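Balloon table notes (README)
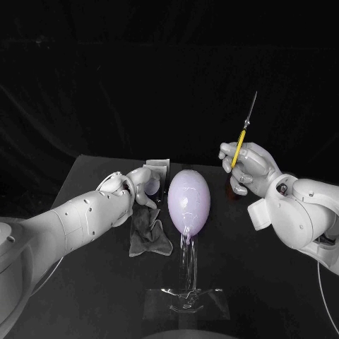
I started this folder in May, when Kamlesh Singhal asked me which water balloons hold up best and I realized my answers were all on sticky notes. So now there's a README. It covers the balloons, the cloth, the table top and how I name things. Last real edit was June 2021, and I've only fixed typos after that.

What's in here

There are 933 pictures in 42 folders, one folder per sitting. Most have a single big balloon in the middle of the table and a few odds and ends around it. The lavender ones are my favorites! They show up nicely against the black curtain, and you can still see the shine on the skin, which gets lost on the white ones.

Filling

Fill slowly, at the sink, and squeeze the air out of the neck before you tie it. I stop while the balloon is still more egg than ball (a really round one rolls off the second you look away). Tsz-kin Hung likes them fuller than I do and we've agreed to disagree – his are in the folders ending in "full". I buy bags of 100 and almost 8 in every bag have a bad neck, so check before you fill.

The table

Dark top, black fabric behind it. I quit ironing the fabric after the second week, so expect creases. Keep a dark cloth on the table too. I leave mine crumpled, and it's handy when something pops. Wipe the top dry between balloons, or you'll get drips in every picture after that.

Names

Color first, then the size, then the sitting: lavender_large_12. Ka-ming Kwok's early folders say "purple" for the same bag of balloons. I haven't renamed them and probably won't – too many links point there.

Known problems

Sitting 31 has no size in the names. Two folders have the same balloon under different colors, and I still need to sort out which label is right. If you find another mix-up, write to me or to Jui-lin Yuen, who has the spare copy of everything.

Efraín Guzmán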